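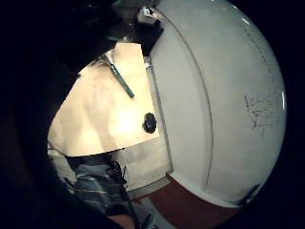
## Week 5 – Collecting demonstrations by hand, and how much to believe them

Reading for this week: the Rieger lab manual, sections on task design and logging. Skim the Rirnex setup sheet if your team hasn't used the handheld gripper yet.

The pitch for handheld collection is simple. A person does the task with the gripper, the camera on it records, and a policy learns from the recordings. Last May the Gemurell team told this class they had 434 good demonstrations of a tabletop task. They did have 434 files. Whether they had 434 good demonstrations is a different question, and I'd like you to spend this week on it.

### What the wrist camera gives you

A fisheye lens takes in a lot, and people like to call that "context." Look at how much of it belongs to the task. A slender green tool and a round black object on a pale sheet take up a small part of the view. The rest is glare on the sheet, a big glossy surface with handwriting too blurred to read, black cables or straps, and somebody's striped clothing, or what looks like it. A network will use any of that if it helps the loss go down.

Points from the lecture:

- **Glare.** A bright spot on a pale sheet can be the strongest feature in the view. If it depends on one lamp in one room, your policy may depend on that lamp too.
- **Straight lines.** Table edges come out bent. Teams that measure distances straight off the raw view get numbers, and the numbers are wrong. Calibrate first.
- **Fine detail.** Small markings blur. Don't write a task that needs the policy to read a label unless you've checked that you can read it yourself.
- **Dark areas.** Nearly black regions hold no usable detail, and turning up the brightness mostly gives you noise.

### Claims I don't accept without evidence

"It generalizes." To what? Moving the tool a hand's width along the same table is a weak test. Change the table, the light and the operator, then tell me.

"We'll fix it with more data." Sometimes this works. More recordings from the same chair under the same lamp usually give you more of the same problem.

"The success rate was high." Over how many trials, and who decided what counted? Write the rule down before you run anything – a tool that ends up near its target hasn't been placed.

### Lab task

Work in teams of 2. Use the Dokcombe bench or bring your own setup.

1. Pick one pick-and-place task with one tool. State the goal in a single sentence.
2. Record up to 5 demonstrations, then stop and watch all of them at full length.
3. Mark every recording where the tool can't be made out at the moment of grasp.
4. Change the lighting and repeat.
5. Hand in one page on what you would throw away. Include the file list.

Pages with nothing thrown away will come back to you with questions.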